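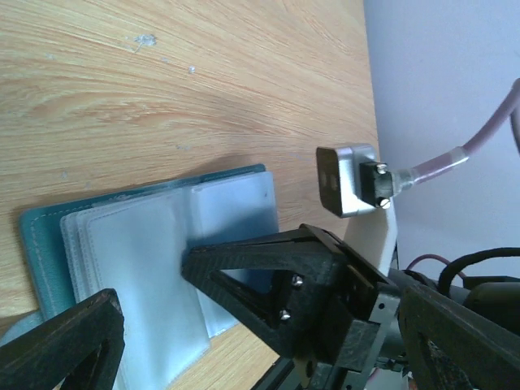 Gripper keeps grabbing pages instead of the whole card holder — any tricks?

Posted by plallby_lurker in Classroom & Club Robots, 11/2/23
276 views

Our club has a desk-tidying project this year. The arm has to pick up everyday things from a table and put them somewhere sensible, which is more than most of the club members can manage. Pens are fine. Boxes are fine. Then somebody added one of those little card albums to the object list, teal cover, floppy plastic sleeves inside, and it has been downhill from there.

If the album is lying open, the fingers close on a few sleeves and up comes a sad fan of plastic with the cover dangling off it. If I close harder, the sleeves slide out sideways. We're running the Resar control software with the stock grip settings and a wrist camera. Before you ask, yes, we calibrated. Twice, the second time on purpose.

The showcase is in February and I would like the thing to work before then. Is this a grip force problem or an approach problem?

najafi_bench
Member, 1,329 posts

Approach problem. Go for the spine.

The spine is the one place where the cover and all the sleeves are joined, so if you pinch there the whole album has to come along whether it likes it or not. Line the fingers up so one goes on each side of the spine, come in low, and close slowly. You want the pads flat against it before you lift.
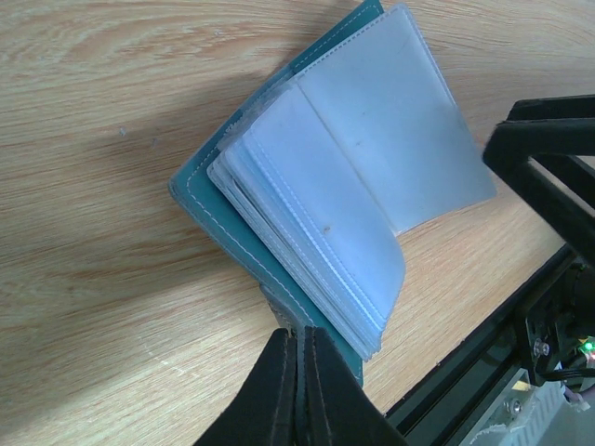 Expect the loose pages to flop when the album leaves the table. Let them. You can't control a floppy page with two fingers, and if you try to correct for it mid-lift you'll end up chasing it around the room. Lift, pause a second for things to settle, then move — and keep the wrist turn small, or a page will swing into the arm.

Also, your sleeves are see-through and your table is probably shiny, so don't trust the camera to find the page edges. Have it look for the cover color instead. Ours got much less confused after we did that. We log every try in Plideo and sort by where the fingers landed, and the bad ones were nearly all out at the page edge.

gearsandgravy
Member, 100 posts

Have you tried closing the album first?

plallby_lurker
Original poster

We have. The rules say it starts open. I wrote the rules, so I've got no one to complain to.

old_servo_smell
Member, 2,907 posts

Agree on the spine, but I'd turn the force down as well. Everyone's first move when something slips is to squeeze harder, and with slick plastic that just shoots it out like a watermelon seed. Start weak, go up a notch at a time, and stop at the first setting that holds through a full lift. Write the number down. We didn't one year, and spent an entire evening finding it again.

If your finger pads are bare and smooth, stick something grippy on them. Shelf liner from the kitchen aisle works and costs next to nothing. Check your competition rules first, some judges get weird about shelf liner.

plallby_lurker
Original poster

Spine it is. I'll try the lower force at the next meeting and post the log, good or bad. Shelf liner is on the shopping list.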